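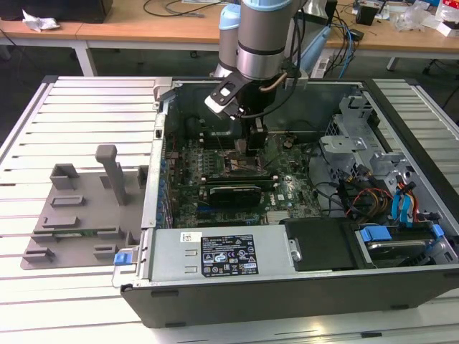
An open desktop tower on the worktable

Girkmont is looking for a part-time IT support assistant to look after 100 desktop PCs across 2 offices. The post starts in February.
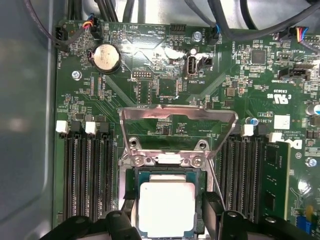
Processor and socket, seen from above

You will answer staff calls, set up new accounts and keep the stock list up to date. Experience with older desktops is useful. Training is given.

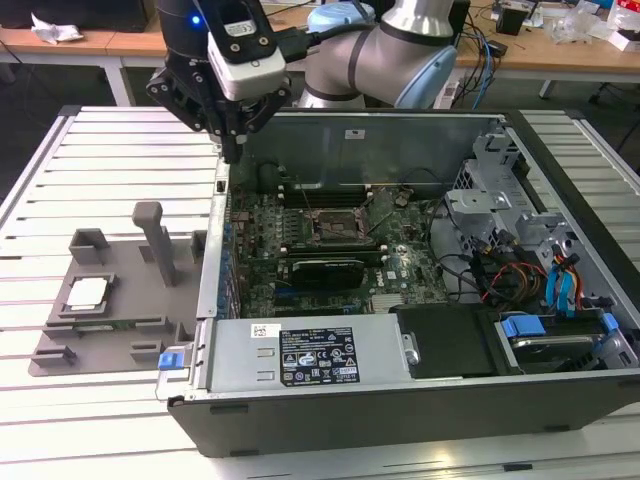
Shifts start at 11 am and there is no weekend work. Travel between offices is paid.
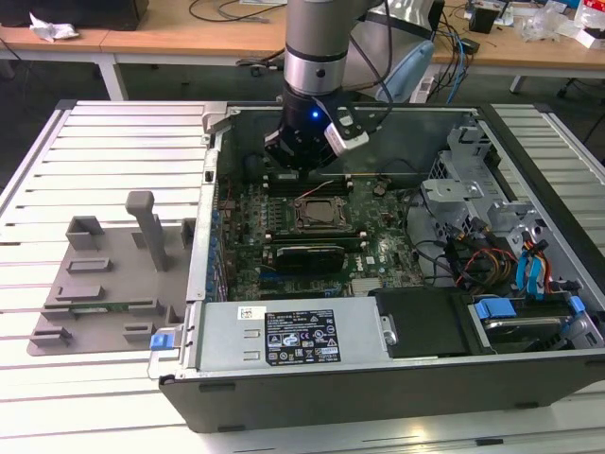

To apply, send a CV and a short letter to Diane Landry. Questions about the hours should go to Taner Işık.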